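Kitchen & Pantry > Bread and Baking > Sourdough > Reader help

My starter rises fine but my loaves come out flat - what am I missing?

3 minute read 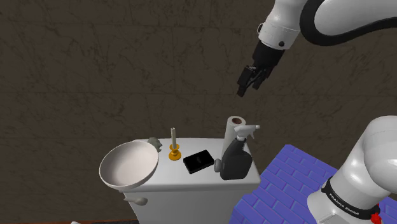
Posted by Molby, 23 February 2021

I got going with sourdough at the start of the winter and I'm completely hooked! My starter lives in an old jam jar, gets fed every morning before work, and doubles without any trouble. The smell is lovely, sort of like yogurt and apples. So I really thought the hard part was done.

But my loaves spread. I tip the dough out of the basket and it slowly turns into a pancake before I can get it into the oven. The taste is great (my kids eat it toasted with butter until it's gone) but the slices are so low they fall down in the toaster and I have to fish them out with a wooden spoon.

What I do: 500 g of strong white flour, 375 g of water, 100 g of starter, 10 g of salt. I mix it after dinner, fold it a few times while we watch TV, then leave it on the counter overnight. In the morning I shape it, let it sit in the basket for an hour and bake it in a heavy pot with the lid on. My kitchen is pretty warm because the boiler is in there.

Should I be kneading it more? Buying better flour? A friend told me to use less starter but I don't want to change everything at once. Any help very welcome, I'm baking again tomorrow no matter what!

Print | E-mail this page

Dymphna Cullinane

Oh, I love this problem, because you are so close! A starter that doubles every day and a loaf that tastes good means you've got the living part sorted out. I'd bet a bag of flour that your dough is overproofed.

Overnight on the counter in a warm kitchen is a long time. By morning the dough has gone past its best, the gluten has started to weaken, and when you turn it out there's nothing left to hold it up. Signs to look for: it's very bubbly and sticky when you go to shape it, it tears easily, and it smells sharp.

Try moving things around so the long rest happens in the fridge. Mix at lunchtime if you're home, or as soon as you get in. Fold it every half hour for the first two hours - wet your hands, grab one side, stretch it up and over, turn the bowl, do the next side. Then leave it alone until it has grown by half and jiggles when you shake the bowl. Don't wait for it to double. Shape it, put it in the basket, cover it and put it in the fridge until morning.

Then bake it straight from the fridge. Cold dough holds its shape so much better when you tip it out, and it's a joy to score. The first time I did this I stood in front of the oven like it was a movie!

I'd also drop the water a little, just until you get a tall loaf or two. 340 g would be a good place to start. You can creep back up once you have a feel for it. And your friend isn't wrong about the starter, by the way. Less starter slows everything down, and that would help if you really need to leave it out overnight. Go down to 44 g (that's what I use in summer) and find the coolest spot in the house. But pick one change or the other first so you know which one did the trick.

On shaping: flour the counter lightly, fold the dough into a parcel, flip it over and drag it toward you with both hands so the skin gets tight. Let it rest 20 minutes, then do it again before it goes in the basket. That second shaping made more difference to my bread than any flour I ever bought.

Please come back and tell us how it goes!

Awad

more flour. mine did this too, stopped when I got a bigger bag of the strong stuff and quit measuring the water so carefully. also get the pot really hot first

Vilgot Björklund

Agree with Dymphna on nearly everything, and yes to the hot pot. Mine goes in the oven for 45 minutes before the bread does.

One thing to add. Put a bit of your dough in a small straight glass right after mixing and stick a rubber band at the level it starts from. Keep the glass next to the bowl. It's hard to judge how much dough has grown in a wide round bowl, but in the glass you can see it right away. When the dough in the glass is up by half, the big one is ready too (more or less - the small piece can warm up or cool down a bit faster).

I bake rye mostly, and for that the glass is a lifesaver, as rye hardly gives you any other clue. If you ever want to try it, swap in 50 g of rye for the white flour in your recipe. It gets moving faster, so keep an eye on it, but the flavor is fantastic and the crust goes a beautiful dark brown. Good luck tomorrow!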